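I gave up ironing in June and I can't see myself going back. My mum did everything, tea towels included, and I carried on out of habit for 12 years. Then we moved to Bretdale, the iron got lost somewhere, and guess what? Not one person has mentioned my collars! Hang a shirt up properly and it sorts itself out (well, mostly). I've got my evenings back, and I'd take those over a sharp crease any day.

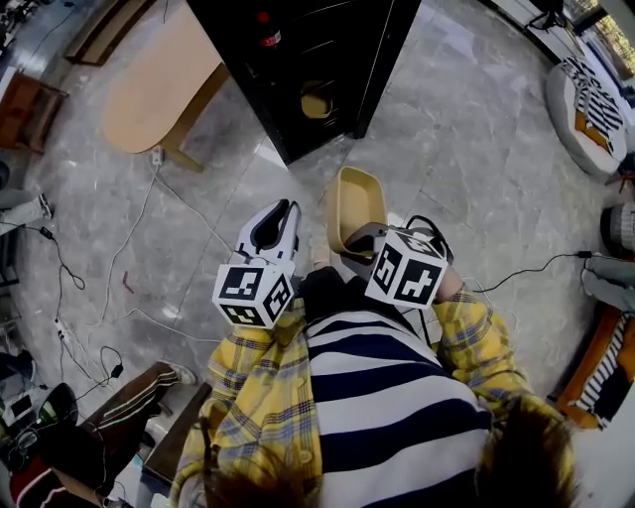
Yellow plaid over navy and white stripes.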